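Notebook, Closside bench
July, started writing at 7:40 in the morning with the first coffee

Second dye pot went better than the first, and I want to get it all down before I forget which jar was which (I have already relabeled two of them and I'm not proud of my handwriting). For anyone picking this up after me: we are still trying to get a steady warm brown out of walnut hulls on the Fraser wool, something close to the old Duvik blanket hanging in the hallway, and we are still landing a shade too green. Lovely in its own way, and my aunt would knit a whole cardigan out of it, but it isn't the brown we promised.

Hulls went into the soak last evening in the big enamel pot, lid on, rainwater from the barrel. I gave them the night and then simmered for 2 hours this time where I only gave them one before. The smell is something between wet leaves and strong tea, and it gets into your sleeves and stays there until you've washed them three times. I like it. Sidra Kiani does not, and she has asked me very kindly to keep the back window open, so please do that if she's in.

Strained through the old cotton sheet and let the bath come down until I could hold a hand against the side of the pot. Skeins went in already wet. I had 16 of the small test skeins tied up with colored thread so we could pull them at different times, and I will say now that the tying was the longest job of the whole morning. Next time somebody please tie them the evening before, with the radio on and something nice to drink!
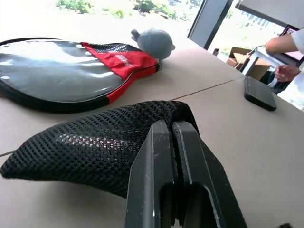 The skeins I pulled early are a pale honey color, and they're prettier than I expected. The later ones go deeper, though there is a point where leaving them in stops making much difference to my eye. I held the last few against the blanket at the window and they are close — closer than anything in the spring pages of this book. In the shade they still lean green. I'd like a second opinion from someone who hasn't been staring at brown since breakfast.

Iron: I tried a tiny pinch in a separate jar with one spare skein. Too much, even so. It went to a flat gray-brown and the wool felt harsh afterward, so I've put the iron back on the high shelf and I suggest we leave it there for now.

Sidra thinks the water is our trouble. She was reading back through the Stistorora notes, and they used well water for everything, which could well be harder than what comes off our roof. It's a fair thought and easy enough to test. I'd change only the water and keep the hulls, the soak and the simmer just as they are, or we'll be guessing again.

Wool on hand, by the Closside scale after putting away the test pieces: 1,182 grams of the Fraser. Plenty for another round of tests, and not enough for a blanket, so I'll write to them this week and ask what they have left from the same clip.

To do:
- fill 3 jugs of well water, label them properly
- tie skeins the night before
- rinse the cotton sheet again, it is still giving off color
- hang today's samples on the card by the door, out of the sun

Leftover bath is in the lidded bucket under the sink. Please don't tip it out, I want to see what it does to that bit of linen.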